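Chapter 4

Clearing and Resetting a Surface

What this chapter covers

The difference between clearing, cleaning and resetting
How to sort the things found on a shared table
Working around items that stay in place
Textiles, cups and open drinks
Setting a standard that a second person can follow

Key terms: surface, resident item, visiting item, reset, holding spot, home position

Most of the work in a household or a small staff kitchen happens at about waist height. Counters, tables and the tops of low cabinets collect whatever people are carrying when they stop walking. Chapter 3 dealt with storage, meaning the cupboards and drawers where things are kept when they are not in use. In this chapter we move to the open surfaces between them, where things are kept because someone put them down.

A surface is easy to clear once. Anyone can carry a stack of dishes to the sink and wipe the table. It is harder to bring the same surface back to the same condition every day, with different people using it and different things left on it. That is the job called resetting, and it has its own order of steps.

4.1 Three jobs that are often confused

Clearing means removing things from a surface. Cleaning means removing dirt from it. Resetting means putting the surface back into an agreed state, with certain things on it and other things gone.

The three jobs overlap, and in daily speech people use the words loosely. For planning purposes they should be kept apart. A table can be cleared and still be sticky. It can be clean and still be useless, if the appliance that belongs on it has been pushed into a cupboard and the next person has to go looking for it. When a household member is told to "do the table," any of the three may be meant, and arguments about whether the table was done usually come from this.

In the survey used throughout this book, 600 households in the town of Atlow kept a simple record of their main kitchen surface. They logged 2,480 occasions on which someone in the home described the surface as messy. In many of the entries very little on the surface was dirty. The writer was bothered by things that had no business being there, or by not having room to set down a plate. These are problems of clearing and resetting, and wiping does not solve them.

4.2 Resident items and visiting items

Every object on a surface belongs to one of two groups.

A resident item lives on the surface. It has a home position there and goes back to that position after use. Heavy or often-used appliances are the usual residents. A fruit bowl may be one, or a tray for mail.

A visiting item is on the surface for the moment and lives somewhere else. Cups, plates, bottles, keys and groceries are nearly always visitors. So are most textiles.

The group is decided by the household and not by the object. A kettle is a resident in one kitchen and a visitor in the next, where it is kept on a shelf and taken down twice a day. What matters is that the decision has been made. Objects that no one has decided about are the ones that drift from one end of the table to the other for weeks.

Consider an ordinary table with a toaster, a towel, a drink bottle on a coaster, and a cup and saucer. It is a small number of things, and few people would call the table crowded. It still calls for several different decisions.

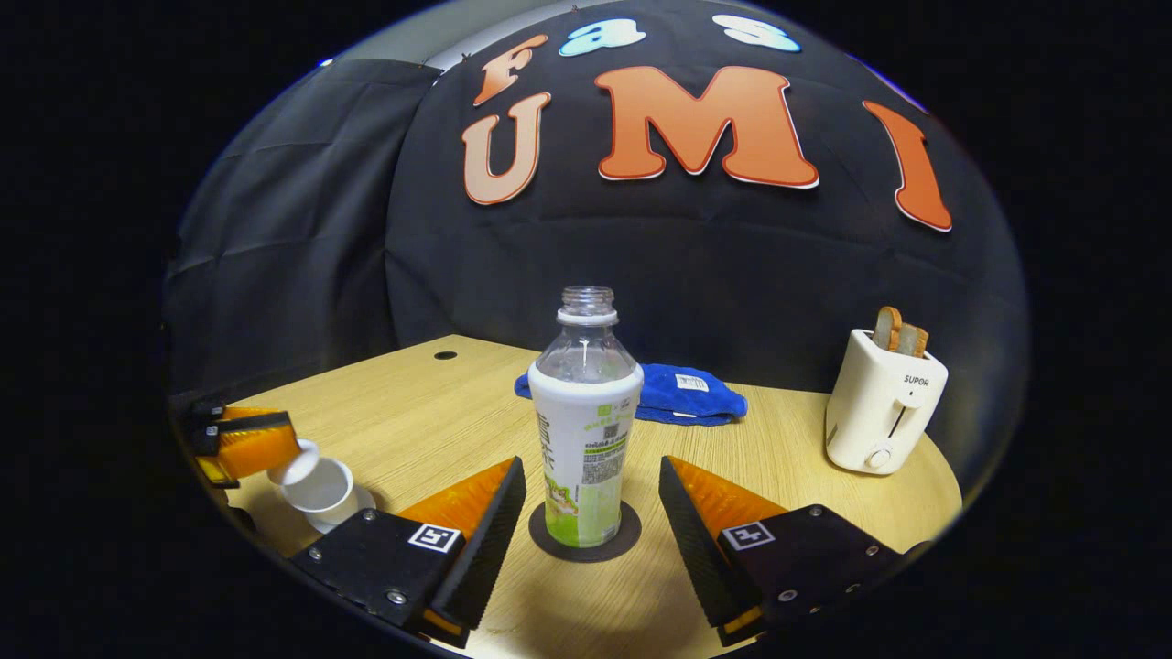 R. Bakalis

The toaster is a sensible resident. It is a two-slot model that stands to one side of the table and leaves the middle free. If toast is made most mornings, there is little point in putting it away. During a reset it stays where it is, or is lifted only long enough to wipe beneath it.

The bottle is a visitor. It has no cap, which moves it toward the front of the line: an open bottle of any kind should be dealt with before anything is pulled, folded or wiped near it. The coaster under it is a less obvious case. In some homes coasters stay on the table all day and count as residents. In others they are stacked in a drawer. Either is fine, provided the bottle and the coaster are treated as two objects. A common slip is to carry off the drink and leave the coaster behind as if it were part of the table.

The cup and saucer are visitors and travel as a pair. They should be picked up together, with the cup settled level on the saucer first. A cup that sits at a tilt can slide when the saucer is lifted.

The towel, lying crumpled toward the back, is the item most likely to be handled badly. People tend to leave it until last because it is soft and seems to do no harm. But a heap of cloth takes up more room than the same cloth folded, and it can hide small things such as teaspoons. We return to towels in section 4.4.

4.3 The order of a reset

A reset goes fastest when it is done in the same order each time. The order recommended here was worked out at the Widby training kitchen, where students reset the same tables at the end of every session.

Start with open liquids. Cap them, empty them or move them to the sink.

Next, take breakable visitors. Cups, saucers and glasses go to the sink or the dishwasher. Carry one pair at a time if the pieces do not stack well.

Then take textiles. Lift them straight up. Dragging a cloth across a table can catch anything standing near it.

Remove the remaining visitors. Use a holding spot if their homes are in other rooms. A holding spot is a basket, a chair or a stair where things wait to be carried on, and it should be emptied before the reset is called finished.

Wipe the surface, working from the back edge to the front. Unplug any appliance that has to be moved, and let it cool fully before it is touched.

Return residents to their home positions.

Note that wiping comes near the end. Beginners often reach for the cloth first and wipe around things, then have to wipe again when the things are gone. On a small table this costs a minute or so. On a long counter it can double the work.

4.4 Towels and other cloth

A kitchen towel has three possible states: in use, waiting to be used again, or finished. Each state should have its own place. A towel in use may lie on the counter. A towel waiting to be used again should hang, spread out, so that air reaches both sides. A finished towel goes with the laundry.

A towel in a heap could be in any of the three. You cannot tell by looking, so you have to pick it up. Feel it for damp and check it for stains. If there is doubt, treat it as finished. A fresh towel costs little, and a stale one spreads its smell to every dish it dries.

Many towels have a small sewn-in tag. If it carries care instructions, read them before the first wash, as dark or strongly colored cloth may need to be washed apart from whites. Some people cut the tag off once they know what it says. Others keep it and use it to tell which way the towel was folded. The Kurkamholm folding method, described in Chapter 7, depends on the tag and asks that it be left in place.

4.5 Appliances as fixed points

An appliance that stays on the surface does more than save a trip to the cupboard. It sets the pattern for everything else. People learn that the toaster is at the right-hand end and leave that end alone. When the appliance wanders, the habit wanders with it.

Choose the home position with the outlet in mind first. The cord should reach without crossing the working area. Leave open space above a toaster, and keep cloth and paper well away from it while it is on. Turn the controls so that they can be reached without leaning over other things. If the household includes small children, the position should also be out of their reach.

Once the position is chosen, hold to it for at least a month before judging it. In August, when kitchens are used at odd hours and cold drinks are everywhere, even a good arrangement will look poor for a while.

4.6 Writing the standard down

A reset standard is a short statement of what belongs on the surface when the work is done. It should fit on a card. For the table discussed above, one household might write: "Toaster at right, plugged out. Coaster beside it. Nothing else." Another might add a folded towel on a hook nearby.

The test of a standard is whether a person who was not there when it was written can follow it. Words such as "neat" and "tidy" fail this test, as they mean different things to different people. Names of objects and positions pass it.

Before you go on

Choose one surface in your own home. Without moving anything, list the objects on it and mark each one as resident or visiting. Ask a second person who uses the surface to make the same list separately, then compare the two. Keep both lists. You will need them for the exercise at the end of section 4.9, where the objects marked differently are used to draft a standard.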